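브라브몬트, 혼합 물품 로봇 피킹 작업 지침 공개
시험 셀 운영, 작업 대상 물품 선정, 기록 방식 등 53개 항목 담아
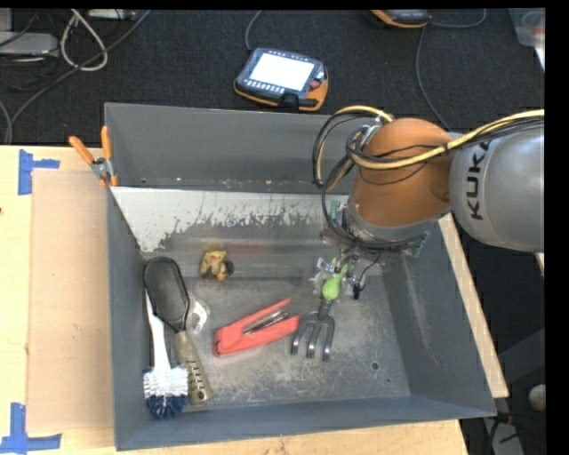 산업 자동화 안전 컨설팅 기업 브라브몬트(Bravmont)는 모양과 재질이 제각각인 물품을 로봇으로 집어 옮기는 작업에 적용할 실무 지침 '비쿠멜(Vikumell)'을 11월부터 무료로 배포한다고 밝혔다. 지침은 53개 항목으로 이루어져 있으며, 연구실과 소규모 시험 셀을 운영하는 기관이 주요 대상이다.

브라브몬트는 지침 작성에 앞서 턱스테드(Tukstead) 시험장에서 피킹 작업 기록 500건을 검토했다. 이 가운데 210건은 작업이 중간에 멈춘 경우였고, 멈춘 뒤 재가동까지의 절차가 작업자마다 달랐다. 어떤 작업자는 물품을 다시 배치한 뒤 처음부터 시작했고, 어떤 작업자는 멈춘 위치에서 그대로 이어서 진행했다. 비쿠멜은 이 절차를 하나로 정리했다. 정지 원인을 기록하고, 로봇 팔을 대기 위치로 옮긴 다음, 통 안의 물품 상태를 확인한 후에만 재가동하도록 했다.

물품 선정 기준도 새로 마련했다. 문구, 주방용 솔, 원예 도구처럼 일상에서 쓰는 물건을 함께 다룰 때에는 끝이 뾰족한 물품과 벌어지거나 접히는 물품을 따로 표시해야 한다. 한 통에 넣는 물품 목록은 시험 전에 확정하고, 도중에 바꾸면 새 시험으로 기록한다.

작업 공간에 관한 항목은 다음과 같다.

- 통은 시험 중 움직이지 않도록 고정하고, 고정 상태를 교대할 때마다 점검한다.
- 통의 기준 위치는 작업대에 표시하고, 표시가 훼손되면 다시 측정한다.
- 교시 펜던트는 담당자 한 명을 지정해 관리하며, 바닥에 두는 경우 통행로에서 벗어난 곳으로 한정한다.
- 그리퍼 배선은 손목 축을 최대 범위로 돌린 상태에서 걸림 여부를 확인한다.
- 통 바닥의 마모와 긁힘은 월 1회 기록한다.

지침 작성을 총괄한 슈테파니아 슈테파네츠(Štefánia Štefanec) 기술표준팀장은 "기존 안전 규격을 대체하는 문서가 아니며, 각 기관은 해당 국가의 규격과 자체 위험성 평가를 먼저 따라야 한다"며 "비쿠멜은 그 다음 단계에서 매일 확인할 사항을 정한 것"이라고 설명했다.

국내 배포와 교육은 반슬기 매니저가 맡는다. 반 매니저는 "현장에서 가장 많이 들어온 질문은 재가동 권한이 누구에게 있느냐는 것이었다"며 "한국어판에는 담당자 지정 양식과 교대 기록지를 부록으로 넣었다"고 말했다.

초안은 자동화 설비 업체 르지하(Říha)의 현장 작업자들이 먼저 사용했으며, 약 310건의 의견이 접수됐다. 이를 반영해 펜던트 관리와 배선 점검 항목의 문구를 고쳤다. 의견 가운데 조명 조건과 야간 무인 운전에 관한 내용은 이번 판에 포함하지 않았으며, 다음 개정에서 다룰 예정이다.

비쿠멜 한국어판과 영어판은 브라브몬트 홈페이지 자료실에서 내려받을 수 있다. 온라인 설명회는 11월 중 오후 2시에 한 차례 열리며, 신청 방법은 자료실에 함께 안내한다.

문의: 브라브몬트 기술표준팀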